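Wendilero folding set: data card and recording rules
Household cloth handling, head-view recordings, release 2 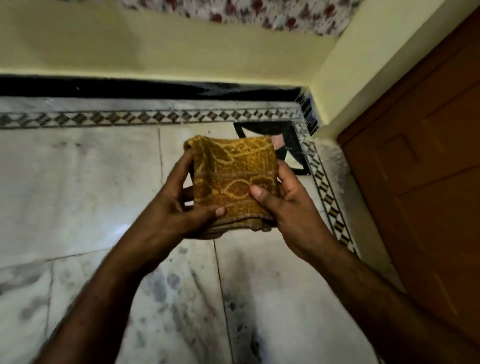 Henok Kumsa asked in review whether rule 3 should apply to small items at all, given that a hand towel folded small is mostly covered by the fingers however it is held. The rule stands for all sizes, with the wording changed as given under rule 3.

Scope
Recordings of people folding towels and similar cloth items by hand in ordinary homes. Intended for training and testing two-handed robot folding policies. Not suitable for force estimation, as no tactile data is recorded.

Recording rules
1. One item per episode. Patterned cloth is accepted. Do not swap it for plain cloth to make edges easier to label.
2. Both hands stay in view from first contact to release. Episodes where either hand is out of view for more than 50 consecutive images are rejected.
3. At the end of the fold, hold the item still with at least one hem facing the camera. For small items a partly covered hem is enough.
4. Room lighting is left as found. Marks on the floor, dust and background furnishings are not cleared or edited out.
5. No faces, letters, screens or house numbers. Check doorways and mirrors before starting.

Labels
Each episode carries 4 phase labels: reach, spread, fold, hold. Blur at the hands is flagged but does not lead to rejection. Lens curvature is left uncorrected in the released files; calibration is supplied separately.

Consent
Written consent is taken from the wearer and from the householder. Either may withdraw an episode, and withdrawn episodes are removed at the next release.

Known limits
The hold phase is short in older episodes. Hems on looped fabrics are labelled less consistently than on flat weaves.

Maintainers
Nelly Valderrama (rules), Abelardo Mamani (labels)
Last revised Nov 23, 2023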